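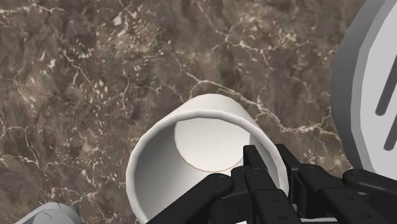
Slide 1. Title
Thank the session chair. Say the project name once: Iltum. The work was done at Fluvesau between March and the summer.

Slide 2. The question
If a policy learns to handle a cup with one kind of hand, how much of that carries over to another? Most papers fix the hand and vary the object. We vary both. Everything in this talk is in simulation. Say that early so it doesn't come up as the first question.

Slide 3. Setup
One kitchen. Wrist view and room view go in as separate inputs. Cups start upright, tilted or on their side. The surface is a busy marble texture on purpose. Plain counters made the vision part too easy in our first runs. 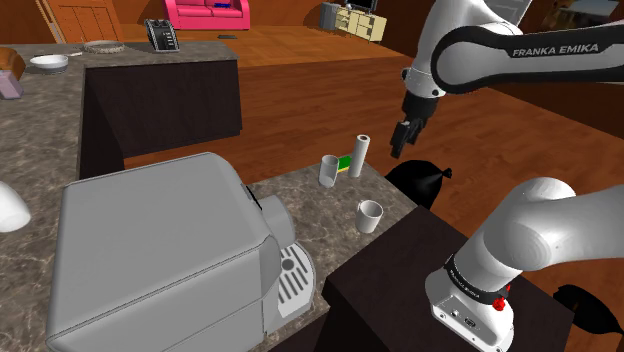

Room view, arm with the two-fingered gripper over the counter.

Slide 4. Training
2000 demonstrations, 5 random seeds. Bevan is our baseline and sees the room view only. Prillix is the same network with the wrist view added. Don't read out the table of settings, it's in the appendix.

Slide 5. Main result
Test set is 435 trials with new cup poses. Bevan fails 162 of them. Pause here and let people look at the bars. Prillix fails less often on every starting pose, and the gap is widest for cups on their side. With upright cups the two are close.

Slide 6. What goes wrong
Main failure is a finger landing on the rim and pushing the cup away. Second is closing too early. Play the clip twice, no sound.

Slide 7. Limits
No real hardware yet. One room, one counter texture. Contact friction was tuned by hand and we have not tested how much that matters.

Slide 8. Next
Same test with the kitchen swapped out. Code link is on the slide. Skip this one if the chair holds up the two-minute card.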